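Vratislav Holub
January 26, 2021

Small-parts sorting, shallow tray method. Thread. 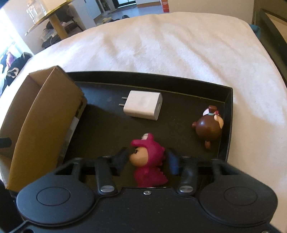
No. 4

Tray is a black rectangular box lid. Low rim, dark floor. Pale items like the white USB charger stand out on it. Dark brown items, such as the bear figurine, stand out less.

The rim matters more than the colour. On bedding, anything round rolls to the lowest fold. A raised edge stops that.

Figurines: the magenta one in the dinosaur hood goes first. Spikes down the back, so it gets its own compartment. Spikes mark softer paint in storage.

Bear with the bow goes second. Store it on its side. Glossy finishes stick to each other in a warm cupboard, so wrap in tissue.

Chargers do not live with figurines. Metal prongs scratch. Mine go in a zip bag labelled Utora, after the shelf.

Tall narrow cardboard boxes are poor for this. You can't see the bottom without tipping everything out. I keep one beside the tray for packaging only.

Shelf limit here is 248 mm deep, so a lid this shallow stacks well. Roughly 50 small items to sort in January.

No. 5 will cover cables.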